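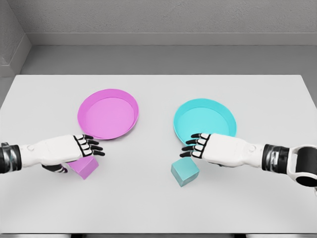
Two round dishes on a white table.

Mirkier Library Reading Group: notes on our September title, Hallow, a crime novel by Reijo Pelkonen. Posts follow in this thread. No spoilers beyond the opening chapters.

1/ The novel begins with the disappearance of a ferry pilot from a small harbour town. His sister, a retired court clerk, is told that he drowned. She has read enough witness statements in her working life to doubt the one she is shown.

2/ Readers should be aware of the length. The library's edition runs to 696 pages, and the first murder is not confirmed until well into the second part. Members who prefer a brisk opening may find this trying.

3/ The group's view was divided. Several members admired the patience of the inquiry and the portrait of Inspector Zaugg, who is tired, courteous and often wrong. Others felt that the chapters set in the shipping office repeat what has already been established.

4/ There was general agreement on the dialogue, which is plain and frequently very funny. The interview with the harbour master – conducted almost entirely about the price of diesel – was named as the strongest passage in the book.

5/ The ending drew the most discussion. It depends on a letter mentioned only once before, and two members considered this unfair to the reader.

6/ Hallow is published by Stitico. The library holds three copies, and reservations may be placed at the front desk or by telephone. A large-print copy has been requested.

7/ The group next meets on Thursday in the upstairs room. New members are welcome and need not have finished the book.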